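Shoulder season (meetings trade)
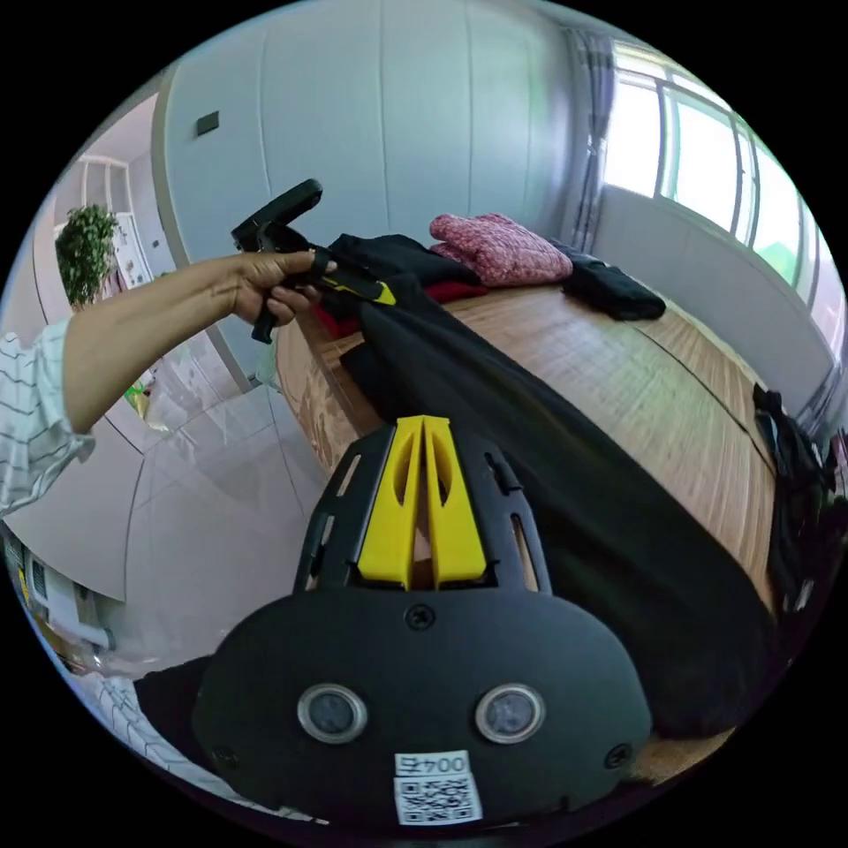

Maintained by the Destination Glossary Team, Prelley Convention and Visitors Bureau

In the meetings and conventions trade, the shoulder season is the stretch of the calendar that falls between a destination's busiest weeks and its emptiest ones. Hotels discount during it, convention centers become easier to reach by phone, and the word "value" begins to appear in headlines. The term is borrowed from leisure travel, where it usually means spring and fall. In conventions it can mean almost any week that the sales office has not yet filled.

Origin of the term

The shoulder in question belongs to a graph. When a hotel's occupancy is plotted across a year, the peak resembles a head and the slopes on either side of it resemble shoulders, at least to people who look at occupancy charts for a living. The low season has never been given a body part of its own. Older brochures preferred "quiet season" or "between seasons," and at least one resort town is said to have used "locals' season," which annoyed the locals.

Determining the dates

There is no agreed standard. A beach destination and a ski destination may both claim January, one as a shoulder and the other as a peak, and a planner comparing bids from the two is expected to know the difference. In cities that live mainly on conventions, the calendar follows the meeting habits of associations. Medical groups favor spring and fall, trade shows cluster around their industries' buying cycles, and holidays flatten everything.

Prelley defines its shoulder season as the weeks in which fewer than 74 percent of the rooms in its downtown hotels are expected to be sold. The definition is reviewed each year and has been known to move shortly before a large bid is due. Brurnent, its nearest competitor, uses no figure at all and relies on a color-coded calendar in which the shoulder weeks are a soft green. The peak weeks are a slightly different soft green.

Rates and concessions

The lower room rate is the best-known feature of a shoulder booking, though experienced planners tend to look past it. More can often be had in the form of concessions, which cost the hotel less than a rate cut and look better in a report to the board. Common ones include waived meeting room rental, reduced minimums on food and beverage, free internet access in the session rooms, and a complimentary room for a set number of paid ones. A ratio of one free room for every 50 occupied is a familiar starting point, and asking for a better one is also familiar.

Attrition terms soften as well. An attrition clause sets how far a group may fall short of its room block before it pays for the difference. In peak weeks hotels hold firmly to these clauses. In shoulder weeks they hold to them with a smile, and the permitted shortfall grows.

Suitability

Events that draw on a regional audience, and can be reached by car, are usually the easiest to place in a shoulder week. Training courses, religious gatherings, hobby conventions and amateur sports tournaments are all regular customers. Large annual meetings are harder to shift – their members have grown used to a particular month and regard any other as an attack on tradition.

The Laxdal Center, Prelley's main exhibit hall, is most often cited locally as a case of a venue rebuilt around shoulder business. Its ballroom seats 2,070 for a lecture and can be divided into smaller rooms, which allows several modest groups to share a building that one large group would otherwise fill. The walls between them are described in the sales literature as sound-resistant. Groups booked next to a show choir competition have described them in other ways.

Drawbacks

Weather is the usual objection. Restaurants may keep shorter hours, rooftop bars close without much notice, and airlines trim their schedules at the very moment a destination is advertising how easy it is to reach. Renovation is the other hazard. Hotels like to replace carpet when guests are few, so a shoulder guest may get a fine rate and a floor that smells of glue. Contracts increasingly include a construction clause, requiring the hotel to give notice of any work planned during the event dates.

Related terms

Need dates: specific dates a hotel is anxious to fill. They overlap heavily with the shoulder season but are mentioned in a lower voice.

Hot dates: need dates, as described in an email newsletter.

Compression: a citywide shortage of rooms, caused by one or more large events. See also the Skutimen Boat Show.

Last revised 30 November 2022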